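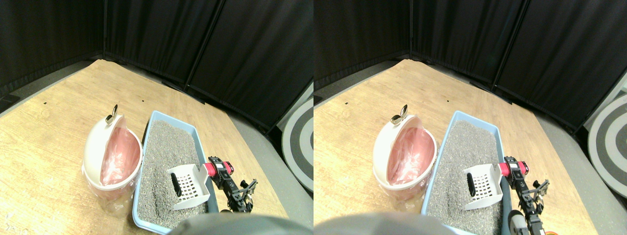

Haris Rind: I can reproduce this on the bench at Soltstead. Handle rolls in the grip as soon as the blade meets resistance. The arm position is fine throughout, so please stop retuning the shoulder.

Ticket: scoop handle rotates during stroke
Project: Skornley arm, litter cycle
Opened by: Prasert Bunnag
Opened: 10th April
Controller: Mestasus, stock build
Status: closed, one item carried over

Fault as reported

The cycle is approach, close on handle, lift, enter litter, drag, raise, tip into bin. Everything up to the drag is repeatable. During the drag the scoop turns about the long axis of its handle and the blade comes up on edge. Whatever was on it goes back in the tray. The controller logs no error. Finger position reads closed and the joint angles match the taught path.

It is intermittent. With the tray freshly levelled I got 14 strokes and the handle rolled on 13 of them. With hardly any litter in the tray it does not happen.

Things already changed before opening this ticket, none of which made any difference:

- shoulder and elbow gains, up and down
- drag speed halved
- entry angle made shallower
- tray moved nearer the base

Shoulder and elbow gains are back to the saved values. Drag speed is still halved so the log is easier to read.

Comment 1, Prasert

Agreed on the shoulder. Next I looked at the fingers. The printed pads were done in January and the left and right ones are not a match. The left has serrations along the inner edge and the right is a smooth rounded block. That was deliberate at the time, to avoid chewing up whatever was being held. On a round handle it means one side bites and the other side acts as a bearing.

I have also been recording the close step from the wrist.
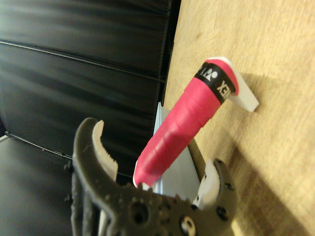

Haris Rind: what closing limit are you running? If it is still the Mestasus default the fingers stop at first contact and never squeeze. Grip tape is soft, so first contact comes early and the pads have hardly sunk in. Check that before you print anything.

Comment 2, Prasert

It was the default. The hold value in the config was 86, and the close routine drops to hold as soon as it sees the first current rise. There is a separate settle time which was set to zero, so the drop was immediate.

Changed the settle time to 3000 ms and left hold alone. The fingers now keep closing into the tape before dropping back. Result is better but not fixed. The roll starts later in the drag and is slower. I take this as confirmation that the pressure was part of it and the pad shape is the rest.

Side note for anyone reading the config file: the settle value is in milliseconds and the hold value has no unit at all. The comment next to it says percent, which is wrong.

Comment 3, Prasert

New right pad printed. Same outline, same screw positions, with a shallow V down the middle so the handle has two lines of contact on that side. Left pad kept as it was. First print was tight on the finger and I had to open up the pocket with a file. The drawing has been corrected.

I also checked where the scoop is left between cycles. The close step assumes the handle end is over the right rim of the tray with the blade lying in the litter. If it is parked at a different slant the fingers close off the centre line, and no pad shape will rescue that.
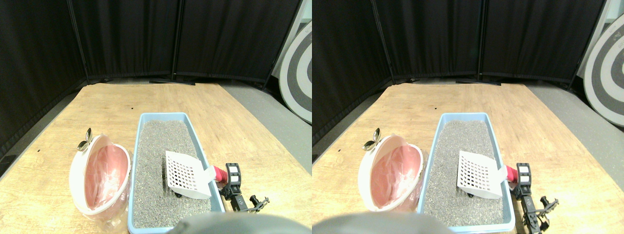
Steps to apply the fix

1. Power the arm down and support the elbow before touching the fingers. There is no brake on that joint.

2. Swap the right pad for the V version. Nip the screws up evenly and check the pad does not rock.

3. In the Mestasus config set settle to 3000. Leave hold at 86. Restart the controller; it does not reload the file on its own.

4. Level the litter and lay the scoop in at the usual diagonal.

5. Jog to the close position and look along the handle from the wrist end. Reteach the point if the handle is off the centre line.

6. Run the close step alone, then pause.
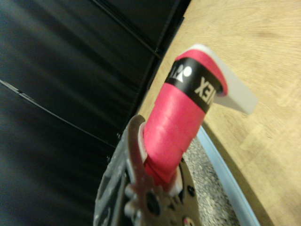 The test for roll no longer depends on judging the blade from across the bench. Save a wrist frame at the pause and another at the end of the drag, then compare them. The black band near the far end of the handle is clear of the fingers, and with NEX legible on it the lettering makes a good enough index mark. If the same letters are in the same place in both frames, the handle has not turned. If they have gone round the curve, go back to step 5.

Comment 4, Haris

Ran it with the V pad and the new settle time at full drag speed. No roll. Happy for this to close. Please put the pad file in the Skornley folder and not on the shared drive.

Comment 5, Prasert

Done. Drag speed restored to the saved value. Carried over to a new ticket: Satti filament for the pads is nearly out, and I want a spare pair printed in the same material before the reel is changed.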